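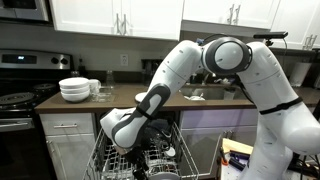
The wrist cable on our Prullholm arm was the culprit after all, so thanks to everyone who told me to stop blaming the gripper. I'd been getting dropouts for 2 weeks, only on low reaches, and I swapped gripper settings until I was sick of it. Then I parked the arm down in the dishwasher rack, fingers in among the dishes, and went over it joint by joint with the power off. At the elbow, where that black cable loops over the top, I could wiggle the plug by the small blue connector and feel it give. Reseated it, gave the loop a bit more slack, and ran the unload routine 415 times without a single dropout!

On Ross wrote:

> Before you order a new gripper, check whether the fault follows the pose. Ours at Plosamari only failed with the forearm pointing down, and it was strain on the cable. Also, what are you using for a torque log? And do you re-zero after every cable job or only when you move the base?

You were right about the pose, and I owe you a coffee. My faults all came with the forearm angled down and the wrist below counter height. Straight out over the counter it was fine all day, which is why my bench test never caught it.

For the torque log I use the plain text one from Pidumau, nothing fancy. It has 1682 lines in it so far and I only ever read the last page – but I did spot a jump at joint 6 in there that I'd missed before, so maybe I should read more of it.

On re-zeroing: I do it after any cable job now. I used to skip it, and then in February I spent a whole evening chasing an offset that was my own fault (plate rims are not forgiving). Takes me less time than finding my hex keys.

One question back to the list. Does anyone tie the loop down near the elbow, or do you leave it free? I've left mine free for now, but I don't love how it swings on fast moves. If you have a clip that holds up, tell me which size you used.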